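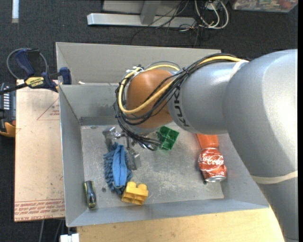 4. Load the bin

4.1 Wipe the metal floor of the bin with a dry cloth. Scratches and pale worn patches do not affect use.

4.2 Place the items directly on the floor of the bin. Mixed loads are fine: microfiber cleaning items and toy building blocks can go in together.

4.3 Keep every item below the top of the sloping walls. Maximum item length is 150 mm.

Note: Shake out chenille strands before loading. Flattened strands catch on block studs.

CAUTION: Do not load wet microfiber. Let it air dry first.

4.4 Enter the load on the Clurdale sheet, form 1212, and go to section 5.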